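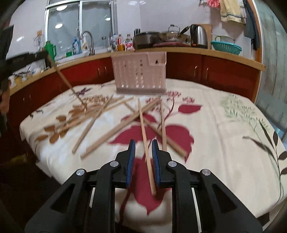 Chopsticks and their pink basket on a cream floral tablecloth.

The Basket at the End of the Table
A drawer full of chopsticks, a flowered cloth and an hour well spent
By Yasir Magsi

There is a job in my kitchen that I put off from February until the week I finally sat down to write this, and I am a little embarrassed to say that the job was sorting the chopsticks. I don't mean the good ones, the lacquered pair a cousin gave us when we married, which live in their own narrow box and come out on birthdays. I mean the plain wooden ones, the everyday ones, which had been drifting around the cutlery drawer for years, sliding under the forks and turning up behind the rolling pin and once, memorably, inside a rolled place mat.

If you cook with them as well as eat with them, you'll know how it goes. A pair starts out as a pair. One gets used to stir the oatmeal, the other is borrowed to prop up a tomato seedling, and by summer you're laying the table with two sticks that have never met before. My mother minded this terribly. She could tell from across the room if one was a hair longer than the other, and she would get up in the middle of dinner to find its proper partner while the noodles went soft.

So, the basket. Plenty of people have a handsome holder for this sort of thing, and I looked at a few. Hultura, the little homewares shop near the bus station, had a glazed stoneware jar for 85 dollars, very lovely and very heavy, and I carried it around the shop for a while before putting it back. What I use now is pale pink plastic with rows of small slots across the front, and I've grown fonder of it than I ever expected to. Air gets in through the slots. It weighs nothing, it rinses clean under the faucet, and it doesn't mind being knocked over by somebody reaching for the soy sauce.

The best way to sort chopsticks, I've found, is to tip the whole lot onto the table and let them land as they like. It looks dreadful for a minute – sticks lying across one another every which way, thick ends and thin ends all mixed up – but you can't match what you can't see, and a drawer hides everything. Put the basket at the far side of the table so that there's space in front of it to spread out. Then pick up one stick, any stick, and go looking for its twin.

Hold two together with the thick ends flush and look at the tips. Then roll them slowly against each other. A warped one gives itself away at once, because a gap opens and closes as it turns. Run a thumb along the length, too, and if you feel a splinter, a few strokes of fine sandpaper will usually see to it. Anything cracked at the tip I retire to the garden, where the seedlings are glad of it.

I'd recommend doing all this on a cloth. Bare wood makes the sticks roll, and they will roll straight off the edge and under the stove, and then you are on your knees with a flashlight. A cloth holds them still. Mine is cream with great big botanical prints on it, leaves in dark red and brown, and my neighbor Mrs. Ziółkowski thinks it's far too good for kitchen work. She may be right! But a tablecloth kept for company spends its life in a cupboard, and ours has a round-edged table to cover and plenty of suppers to get through.

As for washing, warm water, a little soap, and a quick hand. Don't leave them soaking overnight. Dry them with a towel and lay them flat for an hour or so before they go into the basket, and once in a while rub in a drop of food-safe oil, wiping off whatever the wood doesn't take.

I go in thick end down, tips up, with the matched pairs tucked side by side. My daughter prefers tips down and rearranges them when she visits. We've both stopped mentioning it, and dinner is on the table by seven either way.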